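Clenance puts sensors on Hiltis separators, but the savings are still a forecast
Jan 31, 2020 | By Jolán Győri

Clenance, the maintenance contractor, has signed a three-year deal to monitor the centrifugal separators at the Hiltis starch works. The company says its vibration sensors will let it swap worn bearings and seals before they fail, and that Hiltis can stop stripping its machines down on a fixed schedule. Neither side would say what the contract costs.

The promise is a familiar one. Plants in this business have been hearing for years that the calendar is a poor guide to when a machine needs attention, and most still open their separators on set dates. Clenance plans to fit sensors to 16 machines, starting with the oldest, and to send readings to its own service desk, where staff will decide when a technician is needed.
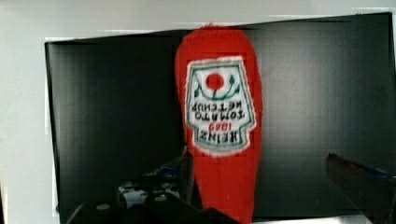 What happens when the service desk and the plant disagree is less clear. The contract summary handed out with the announcement says Clenance will "recommend" action and Hiltis will "consider" it. If a bearing goes after a recommendation was put off, the summary doesn't say who pays for the lost shift. A Clenance spokesperson said such cases would be "handled in partnership."

The headline figure deserves a second look too. Clenance says the system will save some 700 hours of downtime over the life of the deal. Asked for the working, the company sent a single page based on a trial at Eltatano, a much smaller site that runs newer separators on a lighter product. The trial lasted five months and had no comparison machines. Two of its planned stops were left out of the total as "customer requested."

Hiltis has tried something like this before. An earlier monitoring package from Szűcs was switched off after operators complained of false alarms, and the cabling is still in place along the east wall of the separator hall. Clenance says its own alarm limits will be set machine by machine - a slow job, and one that depends on good records of past repairs. Hiltis admits that its records for the older units are patchy.
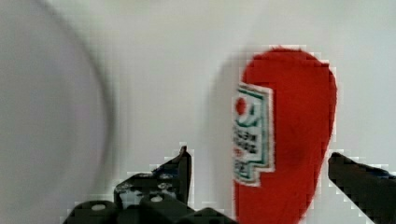 The first sensors are due to go live in June. The fixed overhauls will carry on until then, and Hiltis says it won't drop any of them until it has seen a full season of readings. Clenance has agreed to share those readings with the plant every month. It has no plans to publish them.

Last updated: Jan 31, 2020

Recent items
Szűcs closes its spare parts counter
Seal shortages stretch repair times for decanter owners
Eltatano adds a second drying line
Are longer service contracts worth signing?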